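How to Book a Shared Room at the Bilbridge Community Center

Residents and registered groups may reserve any of the shared rooms at the Bilbridge Community Center for meetings, classes and private events. The steps below apply to single bookings. Groups that meet every week should ask the front office for the repeat booking form instead.

Before you begin

You will need your resident number or group number, a contact phone number, and the name of one adult who will be present for the whole booking. Please decide on the room size in advance. The Skusham Room seats 50 people. The Main Hall seats 300 and may be booked only for events that end by 10 p.m.

Step 1. Check the room calendar

The calendar is posted outside the front office and on the center's website. Open times are shown in white. Times marked "held" have been requested but not yet confirmed, and you may ask to be placed on the waiting list for them.

Step 2. Complete the request form

Fill in both sides of Form 489. Include setup and cleanup time in the hours you request – the room must be clear when the next group arrives. If you plan to serve food, check the box in Section C and attach the kitchen agreement.

Step 3. Submit the form and deposit

Return the form to Pauline Furnival in the front office, or place it in the drop box by the side entrance. Deposits may be paid by check or card. Cash is not accepted. Requests for dates in January open on Sun 1 November, and forms received before that day will be returned.

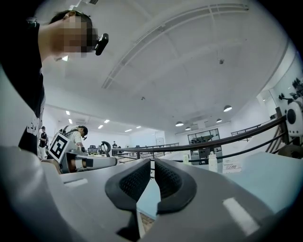
A participant in a black T-shirt.

Step 4. Wait for confirmation

The office replies by email within five working days. A booking is not final until you receive a confirmation letter with a room code. Do not send out invitations before then.

Step 5. Collect and return the key

Keys are issued on the day of the booking. Bring your confirmation letter and photo identification. After your event, stack the chairs, wipe the tables, turn off the lights and return the key to the slot beside the office door.

Changes and cancellations

To change the time or room, write to Hemi Costigan, Bookings Supervisor, and quote your room code. Deposits are refunded in full for cancellations made at least 14 days ahead. Later cancellations receive half the deposit – except when the center itself has closed the room.

Questions about access, parking or equipment may be directed to the front office at extension 641.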